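Ripening pears for a residential dining room: one per bowl, or all together?

3 min read

Question

I am responsible for the dining room at Detthorpe, a residential home with 73 places. From October onwards our supplier delivers pears that are hard on arrival, and they are regularly served before they are fit to eat. Residents with dentures leave them. The kitchen would prefer to ripen the fruit in its delivery trays in the dry store. I would like to set pears out in small individual bowls on the side tables, so that residents may choose their own and staff can check each one.

Our tables are white and wipe clean, and the bowls we have are small, round and without lids. I should be grateful for advice on whether a bowl makes any difference to ripening, and on when the fruit should be moved to the refrigerator.

Usha Devadiga

Answer 1 (accepted)

The bowl itself makes very little difference. Pears ripen from the inside outwards at room temperature, and the skin of many green varieties changes only slightly. Colour is therefore a poor guide. Staff should press gently beside the stem with the thumb; if the flesh gives a little there, the pear is ready. If it gives at the widest part, it is already past its best. 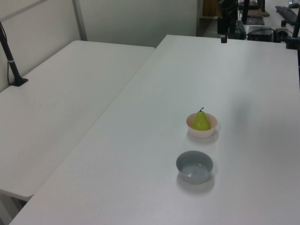
Individual bowls do have practical advantages in a dining room. The fruit does not bruise against its neighbours, and a pear that has begun to spoil can be removed without disturbing the others. We adopted this arrangement at Kumamside two years ago and have kept to it. The pear should stand on its base with the stem upwards, as the neck is the part most easily marked. A bowl narrow enough to stop the fruit rolling is preferable to a wide one.

For the hard fruit, I would side with your kitchen. Leave it in the trays in a single layer, away from direct sun, and bring out only what is ready. Once ripe, a pear may be held in the refrigerator for 2 days or so — longer if it went in slightly firm. Please remember that it should be washed before it is put out, and dried.

Mirjana Dervishi

Answer 2

Put a banana in with them. Works every time.

Lorenz Leitner

Answer 3

The suggestion above is sound for a small quantity in a closed paper bag, but it will have little effect in open bowls on a table. In a store holding 100 pears it may also bring the whole delivery on at once, which would not suit a home of this size. It would be better to ask the supplier for two smaller deliveries, for example with the second on a Thursday.

I would add that some residents will not take fruit from a bowl if they find a whole pear difficult to manage. Offering to quarter it at the table has helped with us.

Kimie Amano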